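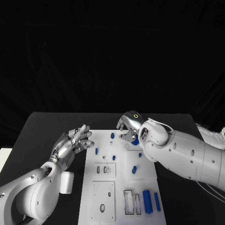 Walance Release Notes Corpus: read me first

Walance is a tidy table of economic announcements and what the currency market did next. It covers inflation, jobs and interest rate decisions, and has 1388 rows. The first version had 3000, until we removed the duplicates and went rather quiet.

Last updated: Oct 26, 2021

What each row holds

release: short name of the announcement
expected: the forecast going round beforehand
actual: the figure as first published
revised: the figure once everyone had stopped looking
move: change in the exchange rate over the next 2 hours

Where it comes from

Forecasts were typed up from the Emia calendar. Prices are from Tronarine, whose clock ran an hour fast for most of July. We have corrected the times we know of.

Known problems

Blank forecasts mean no forecast, and should not be read as zero. One user read them as zero and found a marvellous trading strategy.
Nothing before 2000 is included, as the paper records are in a box and the box is in Eyvindsson's old office.
Bank holidays are marked by hand, with the accuracy that suggests.

Use

Free for teaching and research. Please don't trade on it. If you must, please don't write to us afterwards.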